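Notebook, bench 2
8 June 2026
Gripper handling rules, second pass

Ourania Tsolakis asked for the rules in one place before the Usolness people start sending us their own recordings. The old sheet had grown to two sides and half of it was about the previous fingers. What follows is what we agreed this morning, plus my own notes on where I'm still unsure.

Start of session. Fingers fully open, over bare table, nothing between them. Hold that for 5 seconds, then close, open again, and go to the first object. We argued over whether the hold was needed every time or only after a battery change. Every time. Gruber's script takes the open width from the first stretch of the recording and if the hand is already moving it picks a silly value and carries it through the whole episode. I went back through the Trirkilov set, 1,191 episodes, and 38 had no usable open hold at the start. Those are marked in the sheet and stay out until somebody has looked at them by hand.

Table. Clear it before the hold, then bring objects in. Phones, pens, tape and cups go on the shelf behind. Wipe down between sets, dry cloth only.
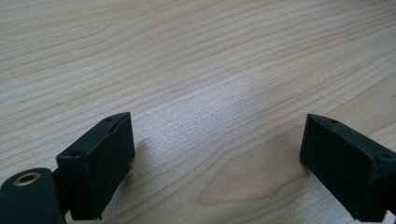

Light. The blind stays half down and the lamp over the bench points at the wall. Glare on the table is allowed as long as the grain can still be made out through it. If it goes to flat white, move the lamp and start again. I wanted a proper number for this and didn't get one. Ourania thinks a reference card at the edge of the table would do it, and will try one with the next set.

Screws. Check both fingers for play before the first episode and again after lunch. Push sideways with a thumb, no tools. If there is any movement, stop, tighten, and write it in the log with the episode number. Do not tighten halfway through an episode and carry on — that episode is scrapped. Finger pairs are changed together, never one side alone, and come off at 500 episodes even if they look fine. The last pair went well past that and we spent an afternoon wondering why thin cards kept slipping.

Hands. Free hand stays off the table while recording. If something rolls off, let it go, finish the movement, end the episode and label it "drop". Avotora want drops kept in, so no deleting on the spot. Same for missed grasps. I know it feels wrong to hand over bad ones but they asked for it in writing.

Labels. One person records, another labels. With two of us here that means swapping at the end of each set. Nothing gets labelled on the same day it was recorded if we can help it.

Still open:
— where the reference card goes and who buys it
— whether the second close at the start adds anything (I'd drop it, Ourania wouldn't)
— what to do with the 38. Could estimate the width from the next episode by the same person, but then it needs its own flag
— old sheet is still taped inside the cupboard door, take it down

Printed copy to go by the charger. I'll send the same text to Usolness once the card question is settled.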